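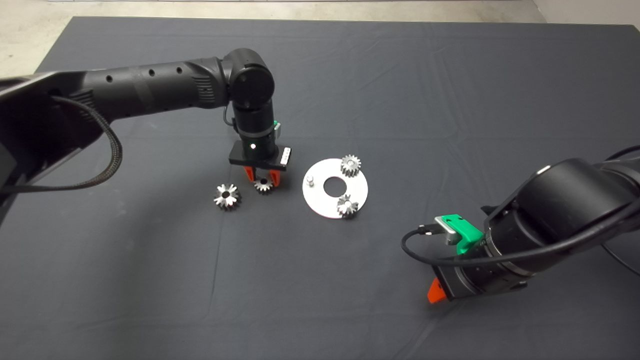 Week 6 handout - Demonstrating a task by teleop: gear pickup

Read before lab. Bring the printout, there are no spares.

Lab is Sunday makeup section only, Ketholm building, room 322. M. Guillot runs the morning, T. Urquijo the afternoon. Door closes at 11 sharp.

1. What counts as a demo

One demo = one full recording, start pose to end pose, operator driving both arms the whole time. The policy learns from everything in the file. Pauses too. If you sit there thinking for four seconds over a gear, you have taught it to sit there.

Keep in mind:
- decide which gear goes first BEFORE you hit record
- slow is ok, stopping is not
- the idle arm is still in the data, park it the same way every time
- no talking to your partner mid-demo, you will drift

2. Approach

Come in from above with the wrist vertical, fingers open, then straight down. Students always want to sweep in sideways. Works for you, terrible for the learner, becuase every sideways path is different.

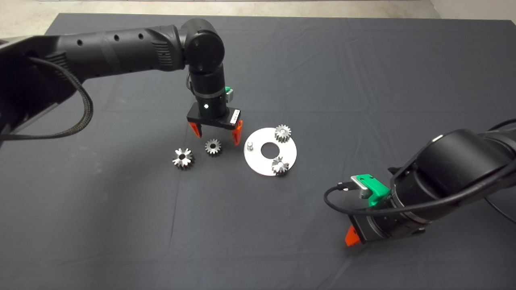 Fig. 1. Left wrist vertical, fingers open. Right arm kept off the plate.

Line up on the teeth by eye in the head view, then check the wrist view. Head view alone lies about depth. Metal gears also throw bright highlights, don't mistake a highlight for the edge.

3. Grasp and carry

Close until the gear is held, not until the motor complains. Lift a little. Only a little - high lifts make long wobbly paths and the drop at the end gets sloppy. Move over the plate, stop sideways motion, then lower.

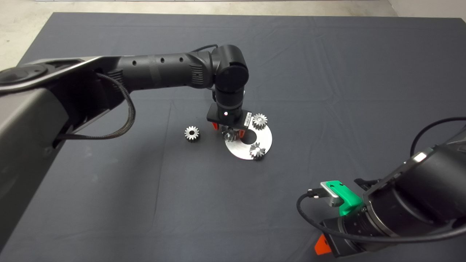 Fig. 2. Gear between the orange fingertips, just above the surface. Low carry, this is the height we want.

Missed grasp: you may retry ONCE inside the same demo. Recovery data is useful. A second miss, end the file and mark it bad. Dont delete it, Brukar needs the bad ones for the failure labels.

4. Before and between runs

Watch all the camera feeds in the viewer, every one, before the first run. A stale feed looks fine if nothing is moving so wiggle each arm and check the feed follows.
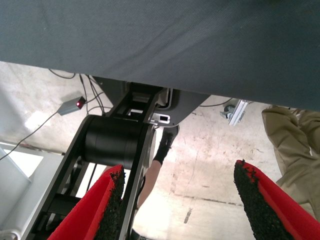 Then log it. File name, operator initials, good/bad, one line of comment. "ok" is not a comment. "regrasped second gear" is a comment.

Files over 3000 steps get rejected by the Zoltovex uploader. Longest one last term was 2904 and that was already too slow, so aim well under.

5. To hand in

Your log sheet, plus half a page: pick your worst good demo and say what a policy would copy from it that you did not mean to teach. Compare with the Charpentier reading, section on operator style.

Next week: same task, other arm. Start thinking about wich parts of your demos would transfer and which wouldn't.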